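What I made of robot club

I said I'd go back to the robot club once they had something running, and they have, so I went. Regular readers will know my feelings about the word "learning" when it's attached to a machine. I went anyway, because Catarina Cordeiro asked me nicely and because my nephew is in the group and has talked of nothing else since April.

The club meets in the old reading room at Lestard, up two flights of stairs that smell of floor polish. There are 12 students on the list. They're split into two teams, Amini and Totska, and I never did find out where the names came from. Each team has been set the same job, which is to get a pair of arms to tidy small blocks off a table and into a tray. That's the whole project. My gran could have done it with one hand while on the phone.

Hélder Amaral, who runs the thing, wants 1,000 goes at it recorded before the summer. A student steers the arms through the job, the goes are saved, and then a program is meant to pick up the habit from them. I asked how many they had so far. Sixty-five, he said, quite cheerfully. I asked how many of those were any good, and he went to see to the kettle.

I will say the kids have made themselves at home. I was expecting a grey bench and got corgis.

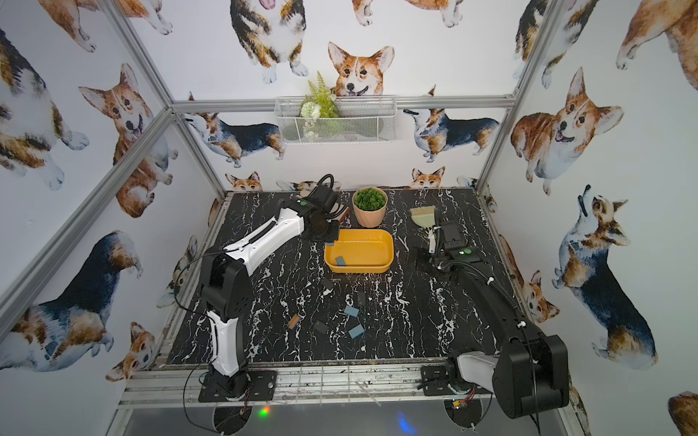
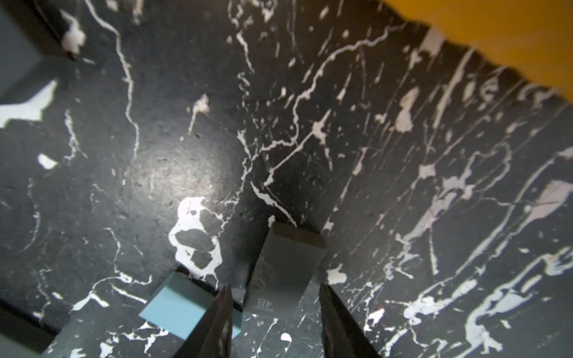

What they say it's for

The handout says the project "prepares students for the automated workplace". I have read that sentence more than once and I still don't know which workplace. Deolinda Magalhães, whose daughter is on Totska, thinks it's a good thing whatever comes of it, and we had a friendly row about it over the biscuits. Her view is that they're learning patience. Mine is that you can learn patience from a sewing machine for a lot less money, and have a pair of curtains at the end.

What bothers me more is how success gets counted. If a block ends up in the tray, that's a pass, however long it took and however many times the student had to start again. When I asked whether anyone writes down the restarts, I got a couple of blank looks and one girl who said she'd been wondering that too. Put her in charge, I say.

There's a showing for parents before the end of term, when the program is supposed to do it with no student steering. Hélder says to allow 30 minutes. I've asked for the number of failed goes to be put up on the wall next to the number of good ones, and he has said he'll think about it.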